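30 March 2024

Quarter end, more or less, so I did the accounts tonight. I like to do them before the statements arrive, because then I have my own numbers to hold up against theirs.

The Solheim fund is up again. I put nothing new into it this quarter and it still grew, mostly on two of its larger holdings, a shipping company and a maker of farm equipment. The manager's letter ran to nine pages. Six of them were about interest rates. I read all of it and came away knowing that the fund expects rates to fall and has placed itself so that it will do fine if they don't. I suppose that is what I pay the fee for.

The fee is what I sat down to work out. They don't print it as a dollar figure anywhere. You get a percentage on page two of the annual summary and then you have to find the balance it applies to, and the balance changes every day. I took the average of the month-end balances for last year and came out at $1,806. That is the management fee only. The performance fee is separate and it only gets charged above the old high mark, which they passed last fall, so there was a charge of $612 on top. I wrote both numbers in the ledger in ink.

I had never added those up before. I have held the fund for eleven years. In the early years the balance was small and the fee must have been small too, and I never went back to look.

Davby, by comparison, cost me $730 for the year, on nearly the same amount of money. Davby has trailed Solheim in six of the last eight years, before fees. After fees it is four of the last eight. I had to do that part twice, as the first time I used the wrong column and had Solheim losing every year, which would have been quite a discovery.

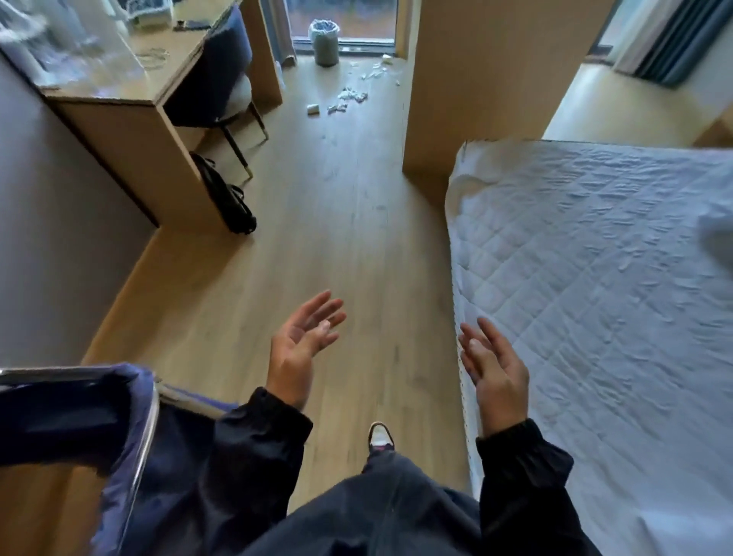
So the question is whether to move some of it. I have been going back and forth since the middle of the month.

The case for leaving it alone is that I have left it alone for eleven years and have done well. I don't check it daily. I slept fine in 2020, or as fine as anyone. If I start moving money between managers every time I do a sum, I will end up doing it at bad moments. I know this about myself from the Bralex business, when I sold in a hurry after one bad earnings report and then watched it come all the way back over the next year and a half. I still have the confirmation slip in the folder. The loss was $2,191 and I keep the slip where I will see it.

The case for moving is that the people who built Solheim are mostly gone from it. The founder stepped back, then the two analysts whose names I used to look for in the letters left to start their own shop. The letter is signed by a team now. It reads that way too. The old ones would tell you flat out that they had made a mistake on such and such a stock and what it had cost. This one says that certain positions detracted.

I looked up the new shop that the two analysts started, which is called Hedel. It has a minimum I could meet, but only by putting in more than I would want in any one place. There is also a lockup of two years, meaning you can't take your money back out in that time for any reason. I am not at an age where I want to be told that. The website has very little on it, a page of philosophy and a form to fill in. I did not fill in the form.

Taxes come into it as well. Most of the Solheim money is in the regular account and not the retirement one, so selling means a gain, and a large one after this long. I penciled out what I would owe if I sold a third of it. It would take several years of lower fees at Davby to make up the tax, and that assumes Davby does as well as Solheim in the meantime, which half the time it hasn't. If I only move what is in the retirement account there is no tax, but there isn't much in there to move, and the saving would pay for a couple of dinners.

I could also stop reinvesting the distributions and send them to Davby instead. That costs nothing in tax that I wouldn't owe anyway. It would shift things slowly over the years, and I would not have to decide anything big. I think I lean toward that. There is a form for it, one page, and it has to be in before the next distribution date in June.

Called the Solheim line this afternoon to ask if the form could be done online. Waited twenty-five minutes. The answer was yes for some accounts and no for mine, as mine was opened under the old system. They will mail it. I asked, while I had someone, why the fee isn't shown in dollars, and was told that it is disclosed in accordance with the rules. I said I was sure it was.

Other things, to have them down somewhere. The brokerage sent a corrected tax form, the second one. The difference was four dollars in foreign tax paid, but it means I have to redo that page before I send everything in. The certificate of deposit at the bank comes due in the summer and the new rate they offered is lower than the one I have. I will shop around. The credit union had a better one posted in the window when I walked by, although with those you have to read what is printed underneath. Savings is a little over where I wanted it, because I put off the roof again.

Also went through the old quarterly letters, the paper ones, to see if they could be thrown out. I meant to skim. I ended up sitting on the floor of the closet for most of an hour with the 2013 ones, the first I ever got. There was a long passage about a retailer they had bought and why. It closed its last store a few years after that. They had sold by then, at a profit, and the later letter explained why they sold as well, in about the same number of words. I kept those two years and recycled the rest, minus the annual summaries, which I need for the cost basis.

The ledger balances except for eleven cents on the money market line. I went over it three times and left it. I'll check it against their statement when it comes in the mail, along with the form.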